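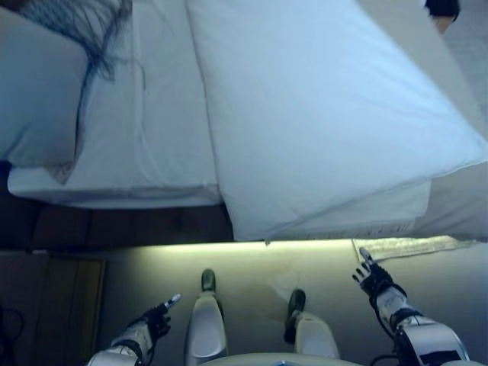
Should the pad be put back on the base before the pillows are set out?
Set the pad first, square to the base, and place the pillows once the sheet has been smoothed.

From: Griet Michiels
To: Duven Housekeeping List
Date: 10/12/2018
Re: Bed-making standard, room 324

Dear colleagues,

Thank you to Mr. Radwan for his message, which I quote:

> The current text does not say what to do where two sections
> of bedding meet at different heights. Staff in 324 have asked
> for a ruling. May we also have guidance on pillow tags?
> Hazem Radwan

The two sections are to be aligned along the dark base, and no pad should extend past its front edge when the bed is finished. Any sheet with a frayed hem is to be withdrawn and entered on form 21. Replacements are ordered through Silvana Godoy.
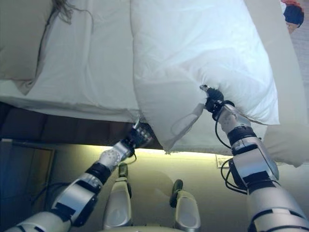 White pillow over the side of the mattress, tag loop on the underside.

Pillow tags remain attached and are turned toward the mattress. Pillows are to lie fully on the bed. Beige pillows stay at the head and are not exchanged between rooms.

Comments on section 2 of the standard should be sent to Kobe Jacobs before the June revision.

Regards,
Griet Michiels
Linen and Rooms, Duven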